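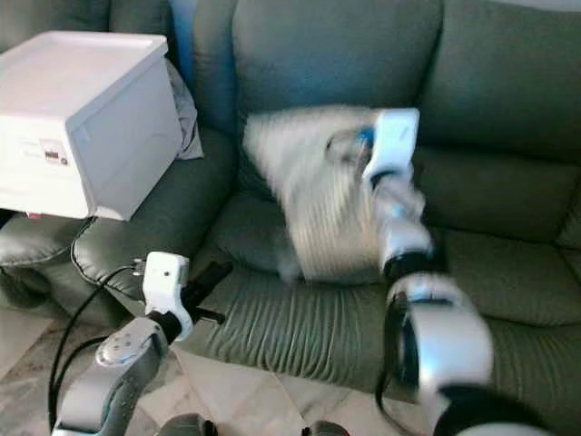 What does the Dulside household textile care dataset cover?

It covers laundering, drying and storage records for domestic fabrics, entered by the households that own them. One row is one care event for one item.

Version and maintenance

The current release is 6. Anselmo Brito maintains the tables and the import scripts; Máté Somogyi maintains the fibre vocabulary and answers questions about labelling. Earlier releases remain readable but receive no corrections. Release 5 used a different colour field and should not be joined to this one without the mapping in colour_map.csv.

Contents

The items table holds 958 rows, one per fabric item. The events table is longer and refers back to items by item_id. Of the 958 items, 585 have a legible care label that was transcribed in full. The remainder carry a partial transcription or the value none.

Both tables are UTF-8, comma-separated, with a header row. Empty cells mean the household left the field blank. The string unknown means the household was asked and did not know. These are separate states and the loader keeps them separate. 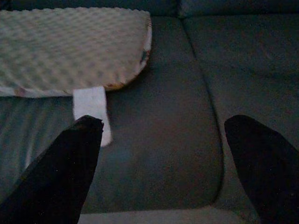

Main fields in the items table:

item_id: integer, stable across releases from 6 onward.
category: bedding, towel, clothing, upholstery cover, infant, other.
fibre_main: the fibre with the largest share on the label. Ties are resolved alphabetically.
pile: flat, looped, cut, raised pattern. Added at the request of the Lengyel group, whose drying model treats piled fabrics separately.
colour_group: white, light, mid, dark, mixed.
label_state: full, partial, none.

Main fields in the events table:

event_id, item_id: integers.
wash_temp: degrees Celsius as selected on the machine. It is the dial setting — no probe was used — and actual water temperature can be several degrees lower.
spin: revolutions per minute, or hand.
dry_method: line, rack, tumble low, tumble high, flat.
stored_as: folded, hung, rolled, boxed.

Collection

Households filled in a paper card at the end of each wash. Cards were keyed twice using the Fokow entry form, and mismatches went back to the card for a third reading. Where the card itself was ambiguous, the cell was set to unknown. Collection closed in May. 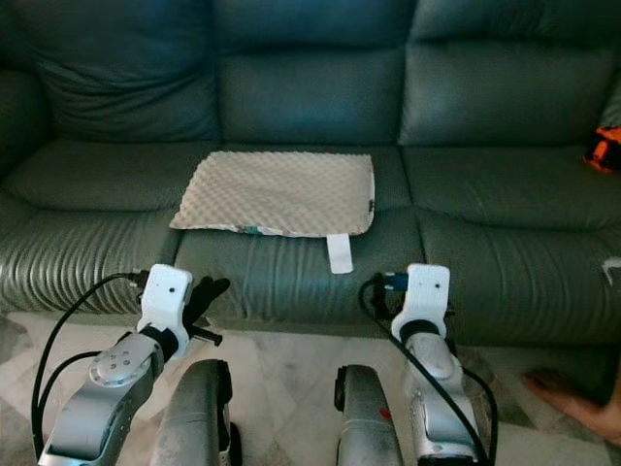 Detergent is recorded by type only (powder, liquid, capsule, soap). Brand names written on cards were dropped at keying. Fabric softener is a yes/no field and is frequently blank, so a blank should not be read as no.

Known problems

Tumble low is over-reported. Several households own dryers with a single heat setting and chose low by habit. The flag dryer_single marks those households where the model could be checked.

Polyester and polyamide were confused in some partial labels. These rows have fibre_check set to 1.

Wool is thinly represented and should not be modelled alone.
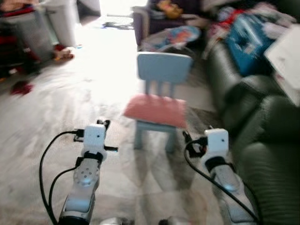 Loading

The reference loader is plodinetti_read.py, named for the Plodinetti schema it follows. It reads both tables, checks every item_id in events against items, and stops at the first orphan. Use the flag --lenient to write orphans to a log and continue. The default batch size is 50 rows, which can be raised on any current machine.

Licence and changes

Reuse is permitted with attribution to the Dulside dataset and the release number. Corrections should quote the event_id or item_id, the field, and the proposed value. Changes to the category list are held over to the next release.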